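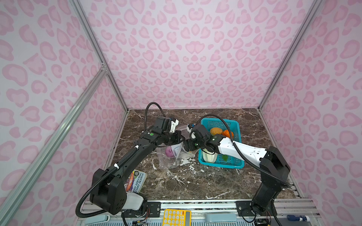 Both arms near the bag, basket behind. Gratton robotics club, bench two.

1/ Task for the Hepburn round: two arms, one clear bag, one basket of veg. Up to 80 seconds a run.

2/ Grip force is the current problem. Thin plastic gives the left gripper little to close on, so we've dropped closing speed to 20 per cent.

3/ Next: 14 runs with the bag turned a little each time. Logs go up in January.

Comments (2)

flinville_bots: Same bag every run?

tovisura: Try softer fingertips. Ours took 10 minutes to fit.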